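Skoteck 손목 카메라 교시 그리퍼 세트 Trerham

제품 홈 > 교시·원격조작 장비 > 그리퍼 세트

품번 3861
상태: 주문 가능
납기: 영업일 기준 10일
문의: 제품 페이지 하단의 견적 요청 양식

제품 개요

Trerham은 사람이 직접 동작을 보여 주면서 로봇에 작업을 가르칠 때 쓰는 2지 그리퍼 세트입니다. 팔을 손으로 잡고 움직이는 직접 교시와 조작기를 이용한 원격조작을 모두 지원합니다. 두 방식에서 같은 그리퍼와 같은 손목 카메라를 사용하므로 기록 형식이 통일되고, 교시 방식을 중간에 바꾸어도 카메라를 다시 설치하지 않습니다.

소형 전자제품의 포장과 개봉, 트레이 적재, 부품 정렬 같은 탁상 작업에 맞추어 설계했습니다. 기존 Trinico 손목 플랜지를 사용하는 고객은 별도 어댑터 없이 장착할 수 있습니다. 다른 플랜지는 주문 시 볼트 간격을 알려 주시면 어댑터 가능 여부를 회신해 드립니다.

손목 카메라

카메라는 그리퍼 몸체에 고정되어 손가락 끝과 작업물을 함께 촬영합니다. 손가락이 화면 아래쪽 중앙에 들어오도록 각도가 맞춰져 있어, 원격조작자는 손가락이 벌어진 정도와 접근 방향을 모니터에서 바로 확인할 수 있습니다. 초점은 작업물 쪽에 맞춰져 출고됩니다. 가까이 있는 손가락 끝은 흐리게 보이며 이는 정상입니다.
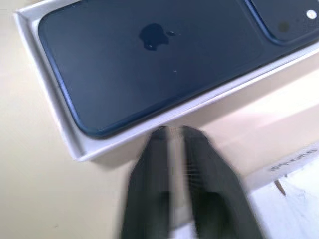
작업 예: 상자 트레이 안의 스마트폰

얕은 흰색 상자 트레이에 남색 스마트폰이 뒷면을 위로 하여 놓여 있고, 벌어진 손가락 끝이 트레이의 긴 벽 바로 앞에 있습니다. 트레이 벽과 기기 사이의 틈이 좁은 작업에서는 손가락을 어느 쪽에서 넣을지가 교시의 핵심이 됩니다. 트레이 모서리를 화면 안에 두고 접근하면 기울기를 맞추기 쉽습니다.

광택이 있는 로고나 카메라 테두리는 조명을 반사합니다. 교시할 때와 실행할 때의 조명 위치를 같게 유지해 주십시오. 밝은 작업대에서는 노출을 수동으로 고정할 것을 권장합니다.

교시 순서

조작기 또는 직접 교시 모드를 선택합니다.
그리퍼를 완전히 연 상태에서 영점을 잡습니다.
시작 자세로 이동한 뒤 기록 버튼을 누릅니다.
작업을 끝까지 한 번에 수행합니다. 중간에 멈추면 그 구간도 기록됩니다.
기록 버튼을 다시 눌러 저장합니다. 실패한 기록은 버튼을 길게 눌러 삭제합니다.

같은 작업을 여러 번 기록할 때는 작업물의 위치와 방향을 조금씩 바꾸어 주십시오. 시작 자세도 매번 같을 필요는 없습니다.

저장되는 항목

손목 카메라 영상
관절 각도와 그리퍼 개폐량
조작기 입력값
기록 시작·종료 표시

모든 항목은 같은 시간축으로 저장됩니다. 기록 파일은 Policarpio 편집 프로그램에서 열 수 있으며, 구간 자르기와 작업 이름 붙이기가 가능합니다. 프로그램 사용권 1개가 세트에 포함됩니다.

구성품

2지 그리퍼 본체
손목 카메라 및 고정 브래킷
교체용 손가락 2쌍
기록 버튼 모듈
연결 케이블
설치 설명서(국문)

손가락 관련 안내

기본 손가락은 끝이 둥글고 아래로 갈수록 넓어지는 어두운색 부품입니다. 안쪽 면이 닳으면 매끈한 물체가 미끄러질 수 있으므로 쌍으로 교체하십시오. 한쪽만 교체하면 닫힘 위치가 어긋납니다. 교체 후에는 영점을 다시 잡아야 합니다. 교체용 손가락은 품번 1083으로 따로 주문할 수 있습니다.

사용 전 확인

원격조작 중에는 작업 반경 안에 손을 넣지 마십시오. 직접 교시 모드에서는 팔의 속도 제한이 자동으로 켜지지만 비상정지 스위치는 항상 손이 닿는 곳에 두어야 합니다. 카메라 창은 마른 천으로 닦고 용제는 사용하지 마십시오.

보증 기간은 출고일부터 2년이며 손가락과 케이블은 소모품으로 제외됩니다. 시연 예약은 매주 목요일에 받습니다.

관련 제품
교체용 손가락 1083
Trinico 손목 플랜지
Policarpio 추가 사용권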